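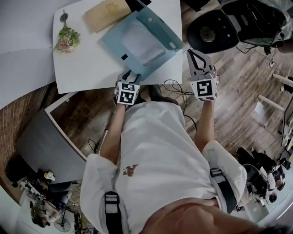 Psarras Opens Booking for Astach, a Tidying Session for One Table at a Time

FOR IMMEDIATE RELEASE
Steltden, 2022-03-22

Psarras, the home and office tidying firm in Steltden, is opening bookings for Astach. One table, one person, two hours. Bring what's on your own table. Go home with less of it, or at least with it sorted.

First sessions run at the Ponerberg rooms, upstairs, the light one with the plank floor and the bit of brick wall. White tables. Bookings open today, 36 places in the first round, and the round closes in July.

What happens in a session

Everything goes on the table at the start. Papers in their folders, the laptop, parcels that never got put away, the book you keep meaning to start. Flowers too if there are flowers. Then it gets moved around and put back in an order that makes sense for the person who has to sit there.

Not a decluttering class. There's no bin at the door and you don't have to throw anything out. Most tables we see aren't overfull, they're just set out badly. A folder lying slantwise over the corner, mail under it, the thing you use every day out of reach.

"People apologize for their tables before they've even put their bag down," said Loredana Longo, founder of Psarras. "I've stopped telling them it's fine. We just start with the folders, folders are easy."

Folders do come first, and anything flat. Flat things get a single stack, biggest at the bottom, edges lined up with the table edge. Packages after that: open it, empty it or give it a spot off the table. Laptop goes in last becuase everyone wants to put it in first and then works around it for the rest of the afternoon.

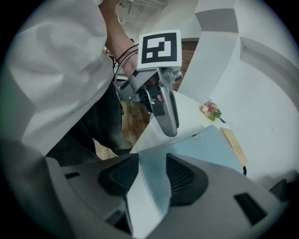

A word on flowers, as we get asked. Keep them. Sointu Laaksonen, who leads the sessions, puts a small bunch toward the back or the side, away from the writing hand. "If it's a choice between the pen cup and the flowers I'd lose the pen cup," she said. "Nobody has needed eleven pens at my table yet."

Same for a nice box or a good-looking book. Can stay out. Should have its own place though, and a book on top of a case on top of a folder is a pile, whatever the cover looks like.

Who it's for

People working from a kitchen or dining table. Students. Anyone sharing a desk with someone who stacks differently. Jianhua Kong and Ishbel Chisholm, who share a table at home, took one of the trial sessions together and have asked for a second. They still disagree about the parcels. Kong wants them on the floor by the door, Chisholm wants them opened the minute they arrive.

Pairs are welcome in the new round and count as one booking. Three people at one table is too many, we tried.

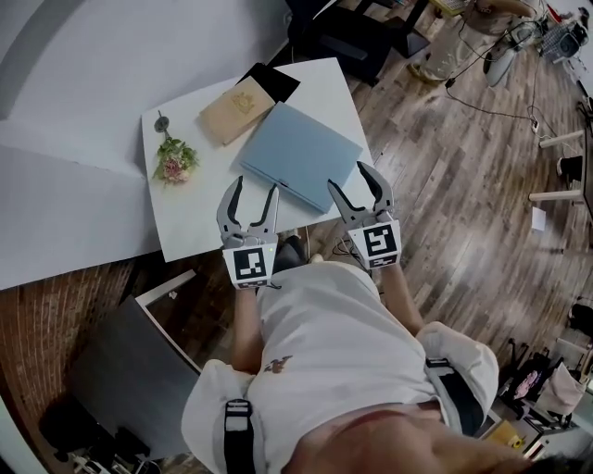 Practical stuff

Tables and chairs are provided. Bring a bag you can carry up the stairs, not a suitcase please. Drinks stay on the side shelf, off the tables. Paper with private details on it can stay shut in its folder, the session leader only handles what you hand over.

You get a one-page plan of your table to take home, drawn by hand during the session. Tape it up somewhere for the first week. If it isn't working, a short follow-up call is included in the booking.

Session times are mornings and early afternoons. Evening slots are under disussion with Ponerberg and will be posted when confirmed.

Bookings: at the Psarras desk, Steltden, or at the Ponerberg front door on session days.

Press contact: Zhiqiang Gu, Psarras. Interviews with Loredana Longo by arrangement, mornings preferred.

ENDS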